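A morning at Gristeck: our visit to the vitamin people
13 January 2018

Regular readers will know that I have been stocking Gristeck's chewable vitamins and their little sachets of magnesium powder in the shop for a good while now, and that I have been promising for nearly as long to go and see where they come from. Well, I have finally been! The invitation came through Danica Šimko, who looks after the independent shops for them, and there were 28 of us on the day, mostly health food shops with a few nutritional therapists and one very cheerful pharmacist from up the coast.

Gristeck is out on the Malten estate, past the garden centre, and if you ever go yourself do ignore the sat nav, which wanted me in a farmyard. We were given tea (a choice of eight herbal ones, and ordinary tea if you asked nicely) and then hairnets, overshoes and white coats that came down to my ankles. No jewellery is allowed past the first door, so my rings spent the morning in an envelope with my name on it.

We began in the goods-in room, where every drum of raw ingredient waits until the lab has passed it. I hadn't appreciated how long that can take. A drum of zinc citrate might sit there for a fortnight while samples are tested for identity and for heavy metals, and until the paperwork is signed it simply doesn't move. Danica told us they had 731 separate batches through that room last year, and turned a handful away.
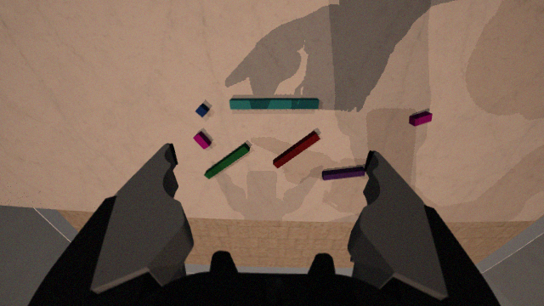

After that came the blending room, which we watched through a window. The big mixer is a Bamex, bought second-hand and much loved, and it turns so slowly that I thought at first it had stopped. The difficulty with a children's powder, we were told, is that the vitamin amounts are tiny next to the fruit powder and the bulking agent, so they are mixed into a small amount first, then into a larger one, and so on up - very much the way my mother added cocoa to a cake mix.

The sachet line was the noisiest part and I'm afraid I lost most of what was said there. I did catch that the old filler is called Simon, after the man who sold it to them, and that it still does all the short runs.

Then to lunch, and a tasting of the new blackcurrant powder, which should be with us in July. I liked it a good deal better stirred into yoghurt than in water, where it leaves a slightly chalky feel on the tongue. The orange one is staying as it is. I asked about a version without sweetener, as so many of you have asked me, and was told they are working on it but can't get the B vitamins to taste of anything but B vitamins.

I came home with a bag of samples, so do ask at the till if you'd like one to try, and as always have a word with your GP or pharmacist first if your little one takes any medicine. My thanks to Danica and everyone at Gristeck for a lovely morning, and for posting on my envelope of rings, which I left behind.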